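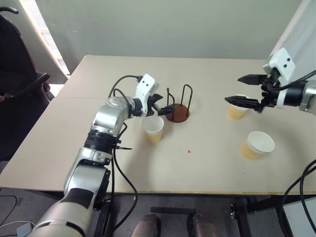
*Paper cups and a cup holder stand on a light tabletop.*

The beverage table is among the least discussed pieces of equipment in a shared workplace. It appears in few floor plans and fewer budgets, yet it is used by almost everyone in a building over the course of a morning. When the Hunatton business center began revising its common areas in February, the table and the items kept on it were given a review of their own, led by interiors coordinator Ieva Grigaitė.

The findings, completed in October 2022, cover 11 shared rooms on 2 floors. They deal with cups, stands, trays, lids and the surfaces beneath them, and they have since been adopted as the center's standard for meeting rooms as well as for the larger lounges.

## Cups before machines

Most organizations begin with the coffee machine and buy everything else to suit it. The Hunatton review reversed that order. Grigaitė's team spent several weeks observing where people paused, reached across one another or put a cup down in order to free a hand. Delays at the machine were short and well tolerated. Delays at the cup supply were neither.

"People will wait for coffee to pour," Grigaitė said. "They are much less patient with two cups that will not come apart."

Paper cups are delivered nested in long plastic sleeves, and in many rooms they had simply been left in them, lying on their sides with one end torn open. The sleeves rolled. Cups at the open end were handled by several people before one was taken. In smaller rooms the last few cups tended to migrate to a windowsill, where they were no longer considered clean and were eventually thrown away.

The new standard calls for a stack of no more than 20 cups on display at any time, held upright in an open wire stand. The remainder is stored in a closed cabinet beneath the table. A room that seats 35 is given a second stand at the opposite end of the surface, so that two lines can form.

## The case for an open stand

Three types of holder were tried. Kido supplied a wall-mounted tube dispenser of the kind common in clinics and waiting rooms. Vuraleck provided a boxed countertop unit with a hinged front. The third was a plain stand with a round base and upright wire hoops, ordered through the kitchenware dealer Chamoun.

The tube dispenser performed well in corridors but required drilling, and it accepted only one diameter of cup. The boxed unit kept out dust and was preferred by the cleaning staff. It also hid its contents, and on several occasions visitors left a room without a drink while a full supply stood behind the closed front.

The wire stand was the simplest of the three and was selected for all rooms with a table. Its contents can be checked from the doorway. It can be lifted with one hand when the surface is wiped, and it has no moving parts. The review notes one weakness – a light stand can be tipped if a stack rises well above its hoops – and the limit on stack height was set with this in mind.

Color was given more attention than might be expected. White cups on a pale surface were repeatedly overlooked, particularly in rooms with strong daylight. Cups with a yellow or orange exterior were found more quickly and were less often left behind at the end of a meeting. A darker stand, in brown or rust, marks the place where the cups belong even when it is empty.

## Surfaces and spacing

The tables themselves were largely retained. Light beige tops had been installed throughout the building some years earlier, and they show spills clearly, which the cleaning staff regard as an advantage. Tablecloths were removed. So were the decorative trays, after it was observed that used cups were being set down in them beside clean ones.

Position matters more than finish. The standard places the cup stand toward the middle of the table, with open surface on both sides. A person can then take a cup, set it down and fill it without moving anything else. Lids and stirrers go to the right of the stand, and sugar beyond them. Nothing is placed directly in front of the stand, as this is where most people put the first cup they take, often while separating a second for a colleague.

Where a room receives sun in the afternoon, the table is set against a wall beside the window instead of under it. Milk kept on a table under a south window does not last through a long meeting, and paper sleeves fade.

## Keeping it in order

Responsibility for the tables was formerly divided between reception and cleaning, with the result that cups were refilled twice in some rooms and not at all in others. Reception now checks each stand before the first booking and again after lunch. Cups found standing loose on the table are discarded and are not returned to the stack, whether or not they seem to have been used.

This last rule drew some objection on grounds of waste. The center's response was to reduce the number set out for small meetings and to keep ceramic mugs in the lounges, where there is a sink nearby. Paper cups remain the default in rooms without running water.

A further review, dealing with drinking water and the placement of recycling bins, is planned for the ground floor.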